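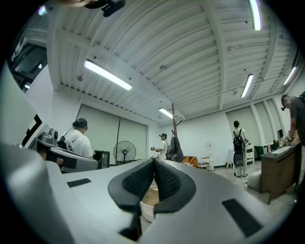 ## Notes on the Bretinville room

November 2019

The room in Bretinville has now been in regular use for 30 days, and the following is recorded for those who have asked about it.

Tube lighting is sufficient for evening work. The pale green screens are to be left as found at closing. Bowls must not be stored on the floor overnight — four were chipped in March at the former address.

Requests for further shelving should be sent to Prusar in writing.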